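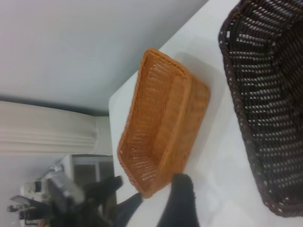 # Fingertips snagging on wicker, how are you lot setting up grip force?

**uwe_ehlers** · November 10, 2021

Hi all, long post, sorry in advance. I look after the two-arm cell in our shop at Grerkangate. Everyone calls it Loto and I've given up asking why. We switched it over to wicker baskets in October, a tan one for the left arm and a dark brown one for the right, and I've been fiddling with it ever since.

My trouble is the rims. The rolled edge on the tan basket is fine to grab if I come in square to it, but give me a bit of yaw and one finger lands in the lattice below the rim instead of beside it. Then on release it drags a strand. I've had two strands pop so far, both on the short end.

Where I'm at:

- grip force down to 60 percent of what we ran on the plastic tubs
- black rubber pads on the fingertips, the Clivwood ones, changed every 3000 cycles
- close speed halved for the last bit of travel
- white table wiped at the start of every shift

I'm tempted to go softer again, but then the basket rotates in the grip when I lift from one end. What are other people running?

**timo_nolte**

I'd leave the force alone! Wicker's springy, so you squeeze, it gives, you squeeze a bit more and it all feels lovely and secure until you let go. My guess is your release is the problem. How far do you open before you retract? We were pulling away with the pads still touching and it was plucking strands like a banjo.

**uwe_ehlers**

Opening 2 mm a side, then straight up. So yeah, possibly not enough, now that I see it written down.

**timo_nolte**

Mate. Open it right up.

**B_Kuhlmann**

Disagree with Timo on the force. Opening wider is good advice for the rim, but you've got both arms reaching down inside the baskets at some point, haven't you? Wide open in there and you'll catch the far wall with the back of a finger. I'd drop the force, grab nearer the middle of the long side and forget about the ends altogether. The basket won't rotate on you if you're over the centre.

Also, what are your wrist cables doing? Can't give a proper answer without knowing what's hanging off the arm.

**uwe_ehlers**

Fair question. Braided sleeve on both.
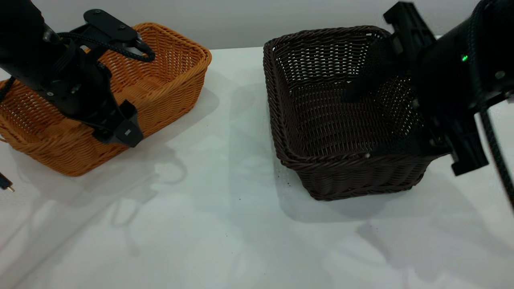
I've left a fair bit of slack on the left one so the wrist can roll without pulling, and I'd like to keep it if I can get away with it. The right-hand side is tidier, mostly because I did it second and had learned a few things by then. Mid-long-side grabs are a good thought, although the dark basket is the deeper of the pair I reckon, and I'm not keen on the finger going further down the wall than it needs to.

**B_Kuhlmann**

Too much loop for my taste. Bring it in with a second tie point on the bracket and roll the wrist by hand through its whole range before you power anything. If it goes tight anywhere, give it back a finger's width and try again. And there are crumbs on your table, a few dark bits in front of the brown one. Get them off before you teach anything. They end up in the pads and then the pads are sandpaper.

**timo_nolte**

Leave the loop!! I've replaced more cables from people tying them down too tight than from anything snagging. Bastian and I have had this argument at work as well, you're getting the public version.

**volker_h**

Hellwig here, I did the commissioning on a similar cell at Mansour. You're both half right about the cable, so I'd only add: tie it, but to the part that rolls with the wrist. Tied above the joint it'll fight you.

For the strands, check the pads before you change anything in the program. Run a thumb along the leading corner. If you can feel a lip where the rubber has worn, it's the lip that hooks the weave. 3000 cycles is what we'd do on smooth tubs. On cane I'd look at 200 and see how they're going, then set your own interval.

**uwe_ehlers**

Went and looked at the pads over lunch. Left pair has a lip on one corner, you can feel it with a fingernail. Right pair is fine. New pads are on the left now and I've taught the approach again with the wrist camera up close, so I could work out where the weave changes.
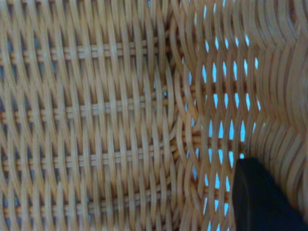
The open lattice is where I don't want a tip going. Where the strands are packed tight with the binding bands across them there's much less for a corner to get into, so I've shifted the grasp toward that and opened the release a good bit wider. Force is staying put until I've run a full day, otherwise I won't know which change did what.

**volker_nolte**

Different Volker, and yes, related to Timo. Do you zero the grippers after a pad change? Fresh rubber is thicker and your closed position will be off. Caught us out for a whole morning.

**uwe_ehlers**

...I did not. Going back down now.

**timo_nolte**

Ha! Zero first, then teach again I'm afraid. And leave the loop.

**uwe_ehlers**

Zeroed, retaught, running on the tan basket only for now. Cable's tied below the joint the way Volker H. said, with most of the loop still there, so you can both be annoyed with me. I'll post again when I've got the brown one going.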